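The Man Who Maps Old Bus Routes

July 3, 2019
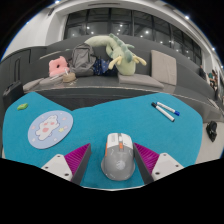 Gergely Somogyi got one thing wrong on his first map, according to a reader named Flekby who wrote in after we mentioned the project last month: the old Number 2 never went down Mill Street at all, it turned at the feed store and came back by the river. I passed this along when I went to see him, and he was thrilled.

"The feed store!" he said. "Of course it did. I had a timetable with a three-minute gap in it and I couldn't work out where those minutes went."

That's pretty much how the whole conversation went. Somogyi has spent years putting together the lost bus and trolley routes of Trastley, street by street and stop by stop, and he greets a correction the way other people greet a birthday present. He makes the maps on his home computer in the evenings, prints them at the copy shop, and gives most of them away.

He didn't set out to do any of it. He was looking for his grandmother's old street, which got a new name when the highway came through, and the city directory listed her house as being "at the end of the Medve line." He had lived in Trastley his whole life and had never heard of the Medve line.

"So I asked my mother, and she said, oh sure, the Medve, we took it to the lake. Like it was nothing! There was a bus to the lake and I grew up begging people for rides."

The library had a single folder on the subject, with a fare card, a strike notice and half of a timetable. The other half turned up in the back of a cookbook at an estate sale, folded around a recipe for plum dumplings. He kept the recipe too. (He has made it twice and says the dough is tricky.)

I asked how a person goes from half a timetable to a full map, and he pulled his chair around and got going. A timetable gives you a few main stops and the minutes between them. An old street map tells you which way a bus could have gone. Then you look for whatever the buses left behind: a curb that swings in for no reason, a bench facing a blank wall, a drugstore on a corner that makes no sense unless people used to get off there.

"You start seeing it everywhere," he said. "I'm terrible to go for a walk with now. I stop at every wide piece of sidewalk."

The finished map shows 19 routes and 165 stops, in the colors that were painted on the bus signs. Getting the colors right took longer than he likes to admit. Everyone he talked to agreed that the Medve was green, but there was a split between a dark bottle green and something closer to pea soup. In the end he found a sign nailed up inside a garage on the east side, being used as a shelf. Pea soup.

The part he loves best is the index, which most people would skip. It lists 1,922 street addresses, every one he could tie to a stop, with the old street name next to the new one. You look up your house and find out which bus you would have caught and how far you would have had to walk. I tried it with my own apartment and got the Anditz loop, a short run named for a bakery that stood at the turnaround. The drivers took their breaks there. My stop would have been right outside the building, next to the hydrant, and I have to say I've been looking at that hydrant differently all week.

People write to him with stories, and he keeps those as well. A woman who learned to read from the ads over the windows. Two brothers who rode the Anditz loop around and around one winter when the heat was out at home, and the driver who let them. A man who proposed on the last bus to the lake and then had to ride all the way back with the same passengers, everybody wanting to shake his hand.

"I can check a route," Somogyi said. "I can't check whether the whole bus clapped. But I wrote it down the way he told it."

The lines were cut one or two at a time as more families bought cars. The lake bus held on the longest, running only in summer toward the end, and it finished one September without any kind of ceremony. Somogyi has looked for a picture of that last run and hasn't found one. He would be very happy to hear from anybody with a shoebox in the attic.

He doesn't get gloomy about it, though. When I asked whether he'd like to see the old system back, he thought about it for a while and then got out a pencil.

"Not all of it. Some of these routes were silly, there's one that passes the same church three times. But the Medve? You could run the Medve tomorrow. The road's still there. The lake's still there." He drew it for me on the back of an envelope, every turn, without looking anything up.

He is working on a second printing now, with bigger type for the index and a few dozen fixes sent in by readers. The Number 2 will turn at the feed store. Copies will be at the front desk of the library when they're ready, and if your corner is wrong, he would like you to tell him.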